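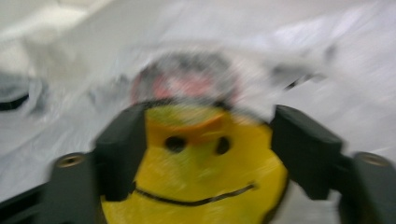 Photo: Yolandi Tshabalala

June, a bit after 9 p.m.

So the packing bench is finally mine again, and my back is telling me all about it. I had 29 orders of candles to get out before the courier came at four, and I started the morning thinking that was a nice easy number. It would have been, if I hadn't decided last week to switch boxes halfway through the month. Why do I do this to myself?

The new ones are from Flastik and I do like them. They fold up in one go, no tape on the bottom, and the lid tucks in with a little click that I'm probably too fond of. But they're a touch shorter than the old ones, so the tall jars only fit if I leave out the top layer of tissue, and I am not leaving out the tissue. I stood there for ages trying it every which way. In the end the tall jars went in the old boxes and everything else went in the new, and I had two stacks going and kept grabbing from the wrong one.

Karabo Moodley rang in the middle of all that to ask if I'd made up my mind about the crinkle paper. I hadn't! I told her I had, though, and ordered the brown, so I guess that's settled. She says Beveo are putting their prices up after the summer and I should get a big bale in now while there's room in the garage. There isn't room in the garage. I ordered the bale anyway.

Had a cheese sandwich standing up. Spilled some tea on a mailer, which was annoying as it was one of the padded ones.

The Cedirdale order was the one I'd been dreading - 7 candles, all in glass, going to a gift shop that had a breakage from me in the spring and was very polite about it in a way that made me feel worse. I double boxed it this time. Inner box, then a good two fingers of paper all the way around, then the outer one, and I did the shake test three times over the rug. Not a sound. I wrote the invoice out by hand as well and put it in an envelope on top, so they don't have to dig for it. Yolandi thinks I overdid it and that the postage will eat whatever I made on it. She's most likely right, but I'll sleep.

Courier turned up early, of course, at ten to four, and I was still sticking the last 5 down. He waited in the van with his radio on. Cervantes Street parcel nearly went without its customs form (it's the one forwarding on to her sister overseas) and I had to run out in my socks.

Counted up the new boxes afterward and I've got 106 left, which should see me into next month if I stop using them for storing my own bits and pieces. I've already got one full of ribbon ends and one full of rubber bands.

Tomorrow: ring Flastik about a taller size. Sweep up the tissue. Find the good scissors, which were on the bench at lunch and are now absolutely nowhere. Yolandi wants the tape gun back too, and I still haven't bought my own.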